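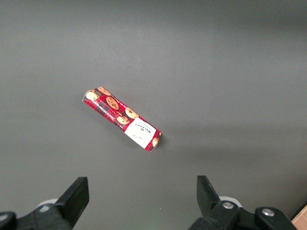

The chocolate chip cookie is a drop cookie, meaning the dough gets scooped or spooned onto a tray and left to find its own shape in the oven. I grew up thinking every cookie was made this way, so rolled and cut ones still feel a bit formal to me. The packaged kind has its own look by now – a long red box with a plaid pattern and round golden cookies printed all over it says "chocolate chip" to me from clear across a room. Homemade ones never come out that even, at least mine don't!

Dough

The basic dough is butter, white and brown sugar, eggs, flour, baking soda, salt and chips. More brown sugar makes a chewier cookie, and more white sugar makes a thinner, crisper one (I lean brown, always have). Melted butter tends to give you more spread than cold butter does. Lots of bakers chill the dough first. I leave mine for 24 hours if I can stand it, though my friend Emiko Maruyama gives hers 30 minutes and they get eaten just as fast.

Baking

Most recipes call for a fairly hot oven and a short bake. Mine take 18 minutes because I make them huge, but small ones are done much sooner. Pull them while the middles still look soft, then let them sit on the hot tray for 5 minutes or they'll fall apart on you.

Variations

Walnuts and pecans are the old standbys, and oatmeal is common too. The bakery in Balesside does one with rye flour that I'd happily eat every Sunday – it's darker, a little nutty, and great with coffee. Chopped chocolate can stand in for chips and leaves bigger puddles.

Storage

Keep them in a closed tin at room temperature. Scooped dough also freezes well, and you can bake it straight from the freezer with a minute or two added on.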